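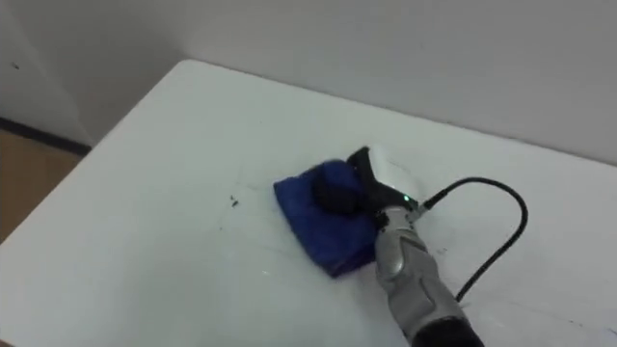 In Defense of the Slow Sunday Clean

My grandmother cleaned her kitchen every Sunday, top to bottom, and she'd have laughed out loud at the idea of paying somebody to come do it for her. I thought of her last month when a flyer from Fareck turned up in my mailbox, promising to give me back my weekend for 40 dollars a visit. It's a fair price, and I know plenty of tired parents who should take it and feel no guilt at all. I'm keeping my Sundays, though, and I'd like to say a word for them.

When I wipe down my own counters I find things out. I learn that the honey jar leaks, that we have 2 open bags of rice, that the window over the sink has been sticking again. My mind wanders off in a way it never does in front of a screen (I wrote most of this essay in my head while scrubbing the stove). The radio is on, somebody comes in looking for a snack, and we end up talking for half an hour with the water running, which I admit is wasteful.

We've gotten into the habit here in Grenana of treating every chore as time stolen from us, and then we spend the rescued hour scrolling on the couch. I've done it too, many a Sunday! I can't say I ever got up from there feeling rested.

So hire the help if you need it, and I mean that kindly. But if you have a free morning and an old rag, try doing one room yourself, slowly, with some music on. Start with the kitchen. Leave the oven for September.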